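Subject: Re: [trusberg-singers] Cuts in the second act, and the chorus for May

On January 28, 2023, Aníbal Carhuamaca wrote:

> Dear all,
> I've been through the score again and I'd like to propose losing
> the ferryman's second aria and the whole of the storm interlude.
> With interval we are running well over three hours, and the last
> bus from Trusberg doesn't wait for us. Can anyone make a case for
> keeping either? I need to tell the orchestra soon.
> Aníbal

Dear Aníbal, and everyone,

Thank you for this, and for doing all that page-turning on our behalf. I can make a case for one of them, I think, and I'm afraid it is going to take me a few paragraphs (those who know me will have put the kettle on already).

The storm can go. I say it with a pang, as I love the low clarinets, but Henao plainly wrote it to cover a scene change, and we haven't got any scenery to change! If we leap straight from the end of the quartet to the bell, the keys sit quite happily together. I tried it on the piano last night and my husband, who was doing the crossword in the same room, didn't look up.

The aria is another matter. I know it is slow and I know it comes late, but it is the only time in the entire opera that the ferryman sings about himself. Everywhere else he is taking orders or passing on bad news. Without it, his refusal to take Ondar across the river in the last act comes from nowhere, and poor Ondar is left singing all that lovely anguish at a man we have barely met. 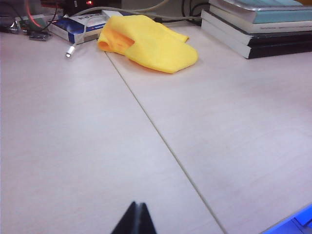

Could we meet in the middle and drop the repeat? There are 34 bars between the two verses which say nothing new, and the oboe would be glad of the rest. I heard it done that way at Irkel years ago, in a church with dreadful heating, and I still remember how quiet everyone went when the second verse came in so soon after the first.

On the chorus for May – we have four basses, which is riches, but only two tenors so far, and the fishermen's scene does need a bit more than that. I could lend up to two of my altos for the lower passages if nobody minds the colour of it. They are keen, and they both read well.

One small thing while I'm here: my vocal score has an F natural in the ferryman's last phrase and the full score has F sharp. Which are we singing? I've always preferred the natural, it sounds so much more tired.

Warmest wishes to all, and do bring your own pencils on Thursday's replacement date, whichever it ends up being,

Maud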